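Mololstead Community Forum > Events > Open day at the Nurkbridge automation hall

mololstead_events
Posted Fri 21 August

Members are advised that the Nurkbridge hall received visitors this week for a demonstration of two-gripper cloth handling by Vergara. Admission was limited to 50 persons per session. The work was performed on a white table with a single piece of teal fabric. 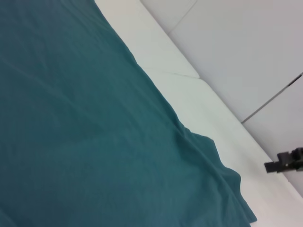
Teal cloth on the demonstration table, with one gripper at right.

linenroom_2
Thank you for the report. I attended the second session and wish to record a reservation. The presenter referred to a target of 3000 folds without an operator. Our laundry handles mixed loads, and one cloth on a clear table is a poor guide to that work.

dariro_user
I must disagree with the previous member. A demonstration is meant to show one task clearly. Our shop runs a Dariro folding line, and corners remain the most frequent cause of stoppages. I was more interested in how the grippers take hold of a corner once the fabric is in layers.

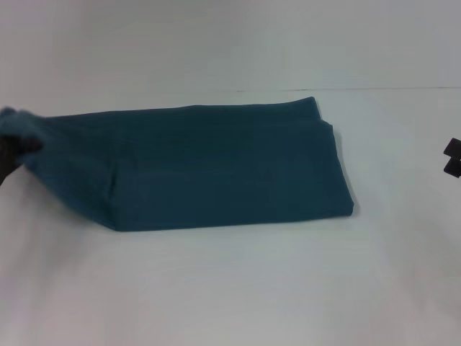
Re: Open day – questions on speed

linenroom_2
The point about corners is accepted. My concern is with time. I waited nearly 2 minutes for one fold, and no figure for an hour of work was offered.

hallside99
The handout stated that speed would be covered at a later session. I would ask members to read it before drawing conclusions.

linenroom_2
I have read it. It gives no date for that session.

mololstead_events
The question of speed has been sent to the organizers. Any written reply will be posted in this thread.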